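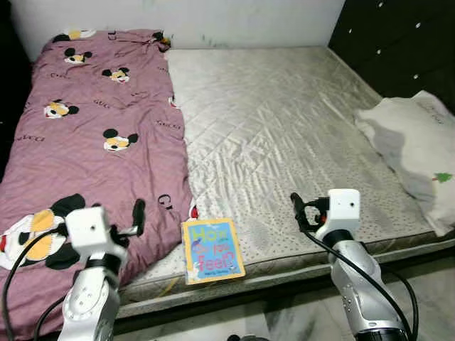 Bed-Making Robot Still Needs Someone to Show It Where the Blanket Goes

Two white-and-silver arms, a pink Mickey Mouse comforter and a bare stretch of quilted mattress: the future of housework has arrived in the bedroom, and it is taking its time.

Cluvier, a small robotics company, said in April that it has collected 2,217 demonstrations of everyday bedroom chores, all of them performed by people steering robot arms by remote control. The chores include straightening comforters, moving pillows, picking books up off mattresses and putting them somewhere a parent might later find them. The company wants to use the recordings to train a machine that can tidy a child's room with no one at the controls.

For the moment there is very much someone at the controls. An operator holds a pair of handles, moves them, and the arms on the robot move the same way. Cameras and joint sensors record each run from start to finish. Afterward the software is asked to work out what the human was trying to do, a question many people who have shared a bed with a blanket thief will sympathize with.

Cluvier calls the project Prastine. Its first stage used bare tables and folded towels, and by the company's own account went smoothly. Then came beds.

A comforter is a hard thing for a robot. A mug has a handle and keeps it in the same place all day. A comforter has four corners, at least one of which is usually jammed against the wall, and it changes shape every time it is touched. Pull on one side and a wrinkle turns up on the other. The operators have been asked to leave their fumbles in the recordings, on the theory that a robot that has seen a corner slip will know to go back for it. Cluvier says 236 of the runs contain at least one dropped corner, and it describes these as some of its most useful material. Most of us have been producing such material for years without being paid.

The bedding itself was chosen to be difficult. Plain white sheets are easy to get in bulk, but the people who might want a machine to clean up after their kids tend to own things with cartoon heads on them. Busy prints can confuse software that is looking for an edge, and a shiny mattress can throw back enough light to look like something it isn't. Small objects are left out on purpose. A board book titled "How do you feel?" is among the items set on the mattress, and so far the robot has not been asked to answer.

New operators start with a practice period before any of their runs are kept. The usual beginner's mistake is speed. People who make a bed at home in one impatient sweep try the same thing with the handles, and the arms, which can't sweep, follow along a beat behind and grab a fistful of nothing. The ones who last learn to pinch the fabric close to the edge, lift a little, drag, let go and look. A full straightening that takes a person seconds at home can take several minutes this way.

They also learn to talk to the arms, according to the company, which says the microphones are off.

Demonstrations by remote control are one of two methods in use. The other, which Cluvier has been testing with a partner called Vik, skips the handles. An instructor takes hold of the robot's arm near the gripper and walks it through the motion, a bit like teaching someone to bowl. The robot remembers the path. It works well for simple reaches and poorly for anything involving both arms and a large blanket, at which point the instructor runs out of hands and begins using an elbow. Of the runs collected so far, 325 were made this way, and nearly all of those involve pillows.

Whether any of it adds up to a made bed is the part still to be settled. In trials on its own, the robot has managed to pull a comforter toward the foot of a mattress and smooth out part of it. It has also smoothed the same part repeatedly while the rest stayed in a heap, with a patience that observers found either impressive or familiar. Cluvier plans another 500 demonstrations before it tries again, most of them starting with the bedding already bunched against the wall, and it wants more of them recorded in cramped rooms where the arms can only reach from the foot of the bed.

Benier, a furniture retailer that is lending mattresses to the project, says it has no plans to sell a robot. It would like the mattresses back by fall.

Pricing has not been discussed. The company says a home version is a long way off and that early customers would more likely be hotels, whose beds are larger but whose comforters rarely have ears. Hotel trials would need a different set of demonstrations, starting again with the corners.

Cluvier is taking applications for part-time operators through June. Experience with robots is not required. Applicants are asked to be comfortable standing for long periods, to have steady hands, and to bring a sample of their handwriting – the company did not explain that last one. Shifts begin at 7 a.m., when a fair number of applicants will presumably have left a bed of their own unmade.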